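Robots for a Day: What We Saw at the Stasetstead Open Day

Have you ever tried to teach someone how to tie a shoelace? You can talk and talk, but sooner or later you have to hold the laces and say "watch me". Robots are a bit like that too! In October the robot workshop at Stasetstead opened its doors, and kids from all over the neighbourhood went along to find out how you teach a machine to do jobs with its hands.

What is the workshop for?

The people at Stasetstead are working on a project called Potomum. They want robots to be good at small, ordinary jobs, like clearing a table, putting a lid on a dish or picking up a cup that has been knocked over. You can probably do all of those before breakfast. For a robot they are really, really hard.

Why? Well, think about a cup. Your eyes find it, your arm reaches out, your fingers open just wide enough and then they squeeze - but not too much. If the cup starts to slip you feel it and hold on a little tighter. You do all of this without thinking, and you've been practising since you were a baby in a high chair. A robot starts out knowing none of it.

Meet Pyo

The first stop on the visit was Pyo, the workshop's demonstration robot. Pyo has 2 arms and lives behind a yellow line painted on the floor in the front hall. Everybody stays on the visitors' side of the line when Pyo is moving.

Pyo's job that morning was to move foam blocks from one tray to another. It went slowly. It picked up a red block, stopped, turned its wrist and set the block down so gently that it didn't make a sound. The next block went flying! A big cheer went up, and the guide said that engineers love a mistake like that, as every mistake shows them something to work on.

Here are some words the guide taught us.

Gripper: the part of a robot that grabs things. Most grippers have just two fingers, and they open and close like a pair of tongs.

Sensor: a part that notices things, such as light, movement or how hard something is being pushed.

Demonstration: when a person does a job so that a robot can learn from it.

Learning by copying

After Pyo we went through to the practice room, and this was my favourite part of the whole day.

You might think a robot is taught by typing instructions into a computer. Some are. But imagine typing out every single thing your fingers do when you pick up a water bottle! It would take pages, and then somebody would move the bottle and you'd have to start again.

So the Potomum team shows instead of telling. A person holds a gripper in each hand and does the job with those instead of with their own fingers. The grippers have special black and white patterns on them, a bit like the squares on a crossword. A computer can spot patterns like these and work out where the gripper is and which way it's tilted. When the job has been done lots of times, the computer has lots of examples to learn from.

The practice table is full of things you would find at home: a blue cloth, a water bottle, a little clear cup and a white cup tipped over on its side, ready to be reached for.
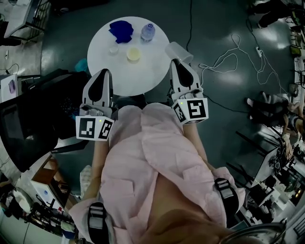
How much practice does a robot need?

Loads! One of the grown-ups asked whether 100 tries would be enough, and the guide laughed and shook her head. For the cup job alone, the team has recorded 2,016 tries. That's like tidying up your cup after breakfast, lunch and dinner every day for nearly two years.

The tries mustn't all be the same, either. The cup gets moved to a new spot, or stood up, or swapped for a different one. If a robot only ever sees a cup in one place, it only learns about a cup in that place. It's the same with you and a soccer ball. You want to be able to kick it wherever it rolls.

Anex, the computer program that does the learning, looks through all the tries and searches for what the good ones have in common. Then it has a go of its own, and the team checks how it did.

Try it at home

You can find out how it feels to be a gripper. You'll need two pairs of kitchen tongs, a plastic cup, a tea towel and a few small things that won't break.

Put everything on a table and hold one pair of tongs in each hand. No fingers allowed!

Stand the cup up, then lay it on its side and pick it up again.

Fold the tea towel in half. (This one is much trickier than it sounds.)

Now ask a friend to move everything to a new place and do it all again.

Our group had a tea towel race at the end of the visit, and there were 11 of us in it. The fastest folder got to press the big green button that wakes Pyo up, and Pyo waved.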